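4.2 Gripper comparison

We doubt that the headline gap between the Stulitz and Chung grippers says much about the fingers. Each got 36 trials on the kitchen table.

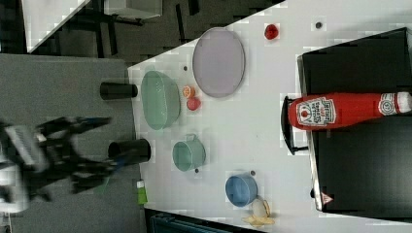 Both policies were trained at Tunivdale for 1000 steps, and only one was tuned further. The wrist view worries us more – fast moves smear the label on the ketchup bottle.

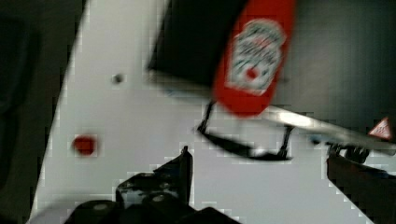 4.3 Camera placement

A fixed view avoids the smearing, but the arm hides part of the table.

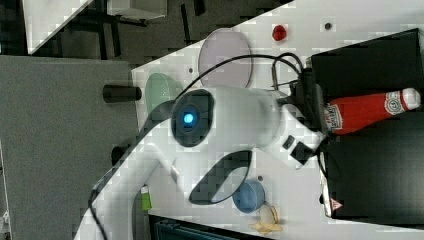
Figure 2. White arm over the table, ketchup bottle at right.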